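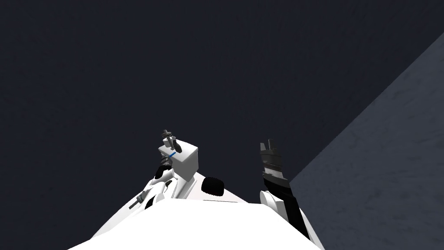

Dark navy, slate grey, white: a palette that will survive any season.

Spring decorating gets less attention than the winter kind, which suits those of us who still have a wreath up in April. A few tips for getting it over with pleasantly.

Shop your own closets first. You own more vases than you remember, and at least one was a wedding gift you've been avoiding.

Pick two colors and stop. Pastels multiply if you let them.

Forced branches cost nothing if you have a forsythia. Cut them on a mild day, smash the ends a little, and stand them in warm water. My neighbor Rhea Estrella swears by cold water. Her branches bloom too, so do what you like.

Hang eggs from thread, never ribbon, unless you enjoy tying 34 bows.

Give yourself 15 minutes per room. The mantel will try to negotiate for more.

Blown eggs go back in the carton, with the carton on the top shelf, and the shelf nowhere near the cat.

Pack everything in a clear bin and write SPRING on it in large letters. Last year mine said "misc." I found it in July.

Teresa Kalinowski writes the home tips page for Evville.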